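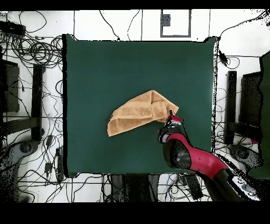 Trillden folding mat: a term of use at the robotics club

Our club bought the Trillden mat in the autumn for the towel task, where the arm has to pick up a terry towel by one corner and fold it. We have used it at every session since, so this is a fair account of how it has held up.

It is a plain square in dark green. The tan towels we practise with show up well on it, and the students have less trouble picking out the edge of the cloth than they did on our old white sheet. A bunched towel is still hard. The arm can take hold of a raised corner, but a corner tucked under the pile has to be found first, and no mat will help with that.

Grip is good. The towel drags slightly when pulled from one side, enough to keep the rest of it in place. We tried the Grester mat as well, and on that one the whole towel tended to slide towards the arm.

Cleaning is the weak point. Terry sheds, and the green shows every bit of fluff. A damp cloth lifts most of it but you need to do this before each set of runs. The supplied lint brush was no use and has gone in the drawer.

It came rolled, and the corners took 3 days to lie flat under some books. The instructions say overnight.

At £50 it is dear for a school club. Buckley sell a thinner one for less, which we had on loan in March. It creased where it had been folded and we sent it back.

Our team of 4 will be using the Trillden for the Zuvine student cup. I would buy it again, though I would ask for a second brush of a better sort.

Rating: 4 out of 5

Lakmal Wickramasinghe
30 March 2024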